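The Wreck at Cerkano

The island put up its first plaque in August, and by the end of the month there were 2 of them, and they disagreed.

I had come over on the mail boat to write a short history of Cerkano for the ferry company's magazine. The editor wanted old events, nothing sad, and a few dates if they could be had. I was given a room over the net store and a key to the archive, which was a cupboard in the harbor office with a broom in it.

The plaque by the slip said the Clullotis had gone down off the point with 148 barrels of lamp oil, and that the islanders had rowed out in the dark and saved every soul aboard. The plaque by the church said 402 barrels. It didn't mention rowing.

"Which one is right?" I asked the harbor clerk.

"They're both bronze," she said.

I have been doing this kind of work long enough to distrust a shipwreck where everyone lives. Rescues get better as they age. A man who stood on the beach with a lantern has a grandson who swears he was in the first boat, and by the next generation he owned the boat. So I went to the cupboard and moved the broom.

There were tide books, a good many receipts for rope, and a ledger kept by the trading house of Dramoda, which had bought and sold everything on the island for a long time and had spelled most of it wrong. I read through the winter of the wreck. The Clullotis was there all right, in brown ink. She came in with salt and left with dried fish. She came in again the next spring, and the spring after that.

I read those pages by the window until the light was poor. A ship that sinks in the winter does not as a rule deliver salt in the spring.

The clerk was locking up when I showed her.

"That would be the other Clullotis," she said.

"Was there another one?"

"There'd have to be."

I walked out to the point the next morning. An old man was mending a wall there, and he told me the story without being asked, which I suppose he had done for other visitors. The night was black, he said, and the oil burned on the water so bright that you could read by it. I asked him how they had rowed out in the dark if the sea was lit up like that. He set a stone, took it off, and set it again.

"It was dark on the way out," he said.

I tried the next island over, Bepari, where they have never had a good word for Cerkano. The schoolteacher gave me tea and said there had been no wreck at all. What there had been was a ship at anchor, a captain who drank, and a cargo of oil that went ashore at night in small boats and was never taxed. The ship was reported lost for a season. Then somebody gave her a fresh coat of paint and she went back to carrying salt under her own name, because no one at the customs house could be bothered to look.

It was a better story than the plaques and it fit the ledger. I wrote it down with real pleasure. On the boat back I read over my notes and saw that I had not asked her how she knew. I had no more reason to believe her than the man with the wall – I just liked her version, and she had given me cake.

I sent the editor 2 paragraphs. I said that a ship called the Clullotis was well known on the island, that she had carried oil on at least one trip, and that local accounts of her loss varied. He wrote back asking if I could put the rescue in.

The last night, with the window open, I could hear people singing down at the slip. It was the song about the wreck. It has a great many verses, and in the one I caught the ship had three masts. In the ledger she has one. I lay there and corrected them under my breath until they had all gone home.

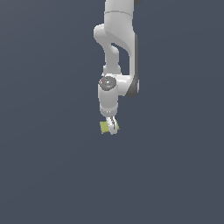
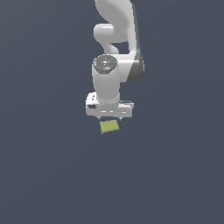 Did the Clullotis ever sink off Cerkano?

The ledger shows her trading again the spring after the wreck was supposed to have happened, so probably not that winter. The narrator never finds out what became of her later.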